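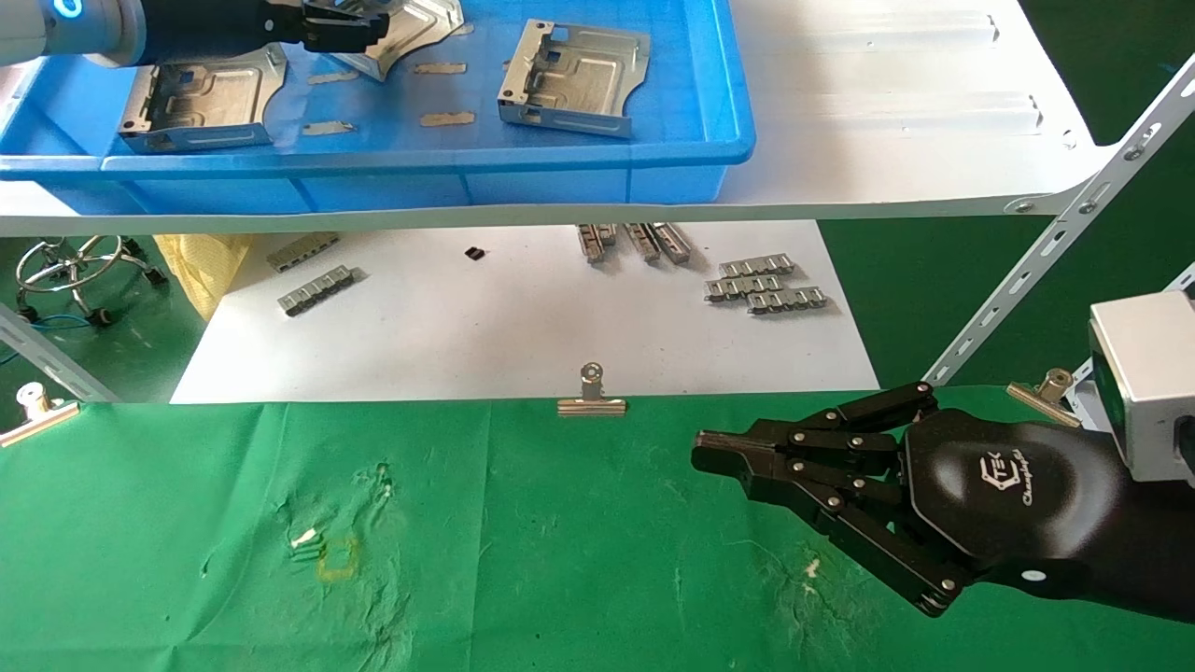
Black hand over green cloth.

14 shares | 3 comments

The snails at Brirnmont were counted at 6 in the evening, when the misting lines came on and the animals left the undersides of the boards. Chutima Suwannarat did the counting. She used a clicker and a grease pencil and wrote the total for each pen on the end post.

Pen nine gave 522. The stocking sheet said 900.

She checked the perimeter first. The salt strip was intact and the electric tape read normal at both ends. There were no shells along the outside of the netting and no rat droppings under the boards. She turned over the feeders, found calcium meal caked in one corner, and scraped it out with her thumb.

"Mortality?" said Tarek Aoun. He had driven up from Ivton with the feed invoice and was still holding it.

"There would be shells."

"Somebody took them, then."

"Somebody took 378 snails and closed the net behind him."

He looked at the net. It was fastened with the wire ties she used, twisted to the left – she was left-handed, and so was he.

The Mrema contract called for delivery in November, purged and graded, with a penalty for short weight. Both of them had signed it. Tarek had also signed a smaller paper with a restaurant in Ditis, which she had found in the glove box of the truck in a folder marked TIRES.

"What does Ditis pay?" she asked.

The misters shut off. Water ran down the boards and dripped onto the clover.

"More," he said. "Cash. I was going to put it into the pump."

"The pump costs 2000."

"I know what the pump costs."

She wiped the old number off the end post with her sleeve and wrote the new one, then the time. A large snail had started up the wood below her hand. She lifted it off, set it back under the board and moved on to pen ten. After a minute he put the invoice in his pocket and held the flashlight for her.

3 comments | Share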